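전선 정리 공정을 자동화한다는 말의 실제 범위

하네스 조립 현장에서 자동화 이야기가 나오면 대개 압착기와 절단기가 먼저 언급된다. 두 공정은 이미 오래전에 기계로 넘어갔다. 남은 것은 그 앞뒤의 일, 즉 엉킨 전선을 풀고 색과 굵기별로 나눠 통에 담는 일이다. 작업표준서에는 한 줄로 적혀 있고 별도의 공수도 잡혀 있지 않다. Irutach 공장에서도 이 작업은 오랫동안 ‘준비’라는 항목에 묶여 있었다.

올해 4월 Jokden 라인에 양팔 로봇 셀이 들어오면서 이 항목이 처음으로 분리되었다. 셀을 발주하려면 작업을 정의해야 했고, 정의하려면 사람이 무엇을 하는지 기록해야 했다. 기록 결과 준비 작업은 13개 동작으로 나뉘었다. 그중 로봇에 배정된 동작은 5개다.

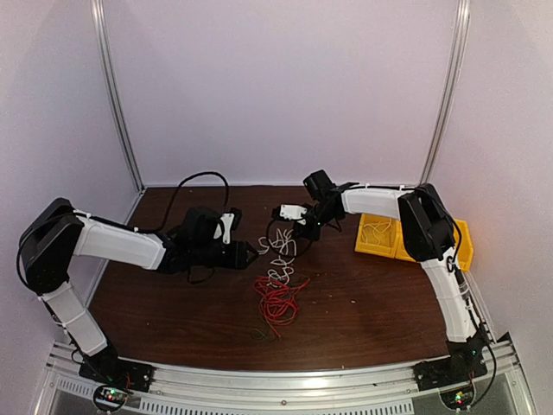

글 | Urex 생산기술 칼럼 필진
분류: 현장 자동화 / 의견

전선은 로봇이 다루기 어려운 대상에 속한다. 강체 부품은 위치와 자세를 알면 파지점이 정해지지만, 전선 뭉치는 한 가닥을 당기는 순간 나머지의 형상이 바뀐다. 흰색 전선끼리 겹쳐 있으면 영상만으로 어느 끝이 어느 가닥에 속하는지 판별하기 어렵다. 숙련 작업자는 손끝의 장력으로 이를 구분한다. 당겨 보고, 저항이 오면 멈추고, 반대쪽을 느슨하게 한다. 작업표준서에는 이 과정이 없다. 적을 필요가 없었기 때문이다.

셀 도입 후 작업자의 업무는 줄었다기보다 구성이 바뀌었다. 색이 다른 뭉치를 떼어 놓는 초벌 분리와 통으로 옮기는 동작은 로봇이 맡는다. 매듭에 가까운 엉킴, 피복 손상 확인, 가닥 끝 정렬은 사람에게 남았다. 쉬운 것이 빠지고 어려운 것이 남은 셈이다. 예전에는 쉬운 뭉치를 처리하는 동안 손과 눈이 쉬었다. 지금은 그 구간이 없다. 교대당 처리량만 보면 개선이지만, 작업자 한 명이 연속으로 집중해야 하는 시간은 길어졌다.

나는 이 점이 도입 검토서에 들어가야 한다고 본다. 현재 양식에는 투자비, 사이클 타임, 불량률 칸이 있고 잔여 작업의 난이도 칸은 없다. Bañuelos 라인의 검토서도 같은 양식으로 작성되고 있다. 그대로 승인되면 같은 문제가 반복된다. 잔여 작업이 전부 고난도라면 휴식 주기와 순환 배치를 셀 설치 전에 다시 계산해야 한다. 설치 후에 조정하면 이미 늘어난 목표 수량이 기준이 되어 협의가 어려워진다.

두 번째는 개입 업무의 직무 분류다. 로봇이 파지에 실패해 정지하면 작업자가 상태를 확인하고 전선을 다시 배치한 뒤 재시작한다. Jokden 라인에서 한 교대에 기록된 개입은 19회였다. 현재 이 시간은 비가동으로 집계되며 개입한 사람의 작업으로는 잡히지 않는다. 준비 작업이 과거에 통계에서 빠져 있던 것과 같은 구조다. 정지 원인을 판단하는 일은 기존 직무기술서에 없는 기능이고, 잘하는 사람과 그렇지 않은 사람의 복구 시간 차이도 크다. 이를 직무로 등록하고 교육 시간과 수당을 붙여야 한다.

반론은 알고 있다. 파지 성능이 올라가면 개입 횟수가 줄고, 곧 없어질 업무를 위해 직무 체계를 고칠 필요가 없다는 것이다. 횟수가 줄어들 가능성은 인정한다. 다만 횟수가 줄수록 한 건의 난도는 올라가고 작업자가 연습할 기회는 적어진다. 드물게 발생하는 복잡한 정지를 처리할 사람은 오히려 더 체계적으로 길러야 한다.

자동화 자체에 반대하는 글은 아니다. 전선 정리는 손목과 엄지에 부담이 누적되는 작업이고, 반복 동작을 기계로 옮기는 방향은 타당하다. 문제는 이전된 동작만 측정하고 남은 동작은 측정하지 않는 관행이다. 13개 동작을 이미 기록해 두었으니 추가 비용은 크지 않다. 다음 검토서부터 잔여 작업 난이도와 개입 시간, 이 2개 항목을 양식에 추가할 것을 제안한다. Bañuelos 라인은 아직 배치도가 확정되지 않았으므로 적용할 시간이 있다.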